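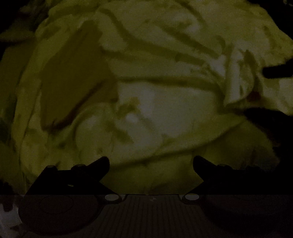 4.2 What the club did with the vegetables

Our second batch of recordings came from the after-school robotics club in Trullville, and I'll admit it was the batch I looked forward to most. We had already done the boxes and tins, which the students found dull (so did I), and they wanted something that bulged. Rokeya Chowdhury, who ran the sessions with me, let them pick the objects themselves, so vegetables it was!

Each student took the hand-held gripper and tried to close it on the object, lift it and put it down again. We kept 1112 clips in the end, and 46 of those were set aside for testing. I'd have liked more for testing, but the students were keen to train on everything they had made, and I wasn't going to argue with a whole room of them.

The cabbage gave us the most to talk about. A round head that is wider than the opening of the fingers leaves you very little to hold, and from close up it hides nearly everything behind it. Figure 5 is a good case of this: the leaf fills most of the view, the gripper is a dark shape along the bottom, and a narrow gap of leaf is left between the two fingertips.

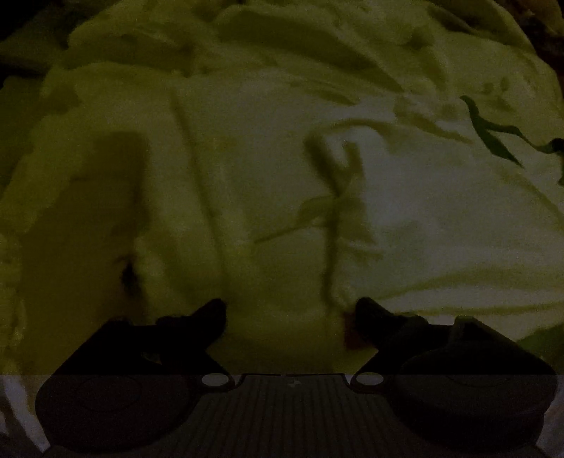 We had planned to label every clip as 'held' or 'not held', using the Kadlec sheet from section 3. That fell apart quite quickly – two students would watch the same clip and write down opposite answers, and both had a fair point. Rokeya suggested a third label, 'touching', and after that the arguing mostly stopped. I went back and relabelled 80 of the older clips myself one evening in October, which I don't recommend.

One more thing on lighting. Shadow from the person leaning in, or from the gripper itself, often fell right across the object, and our first model was poor on the darker clips. We left those in anyway. The students had worked hard on them, and I wanted the test set to look like the room we were working in.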